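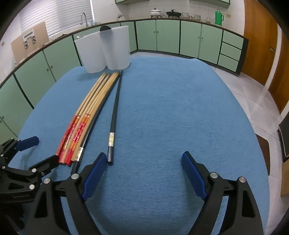

About Urnia Farm

Urnia is a family dairy goat farm in the hills outside Pristmont. We keep 32 milking does and 16 young ones on 428 acres, and most of this land is pasture and hay. The rest is woods, which the goats like very much and we like a little less.

We started with three does of my aunt, in a barn that had half a roof. In the first November we learned how much hay a goat can waste. Now we build our own feeders, and other farmers come to copy them. They are welcome to do it.

Our does are kept in two groups, named Chin and Clulletti after the two pastures where they spend the summer. The Chin group is milked first. All kids are raised on the farm and are handled every day, so they are calm when they go to a new home.

We sell breeding stock, weaned kids and hay in small bales. Milk is sold only to the creamery, please do not ask for it at the gate.

Visits are possible from spring to fall if you write to us before. Please wear clean boots and leave your dog at home. You find us at 3136 Pristmont Road, second gate after the bridge.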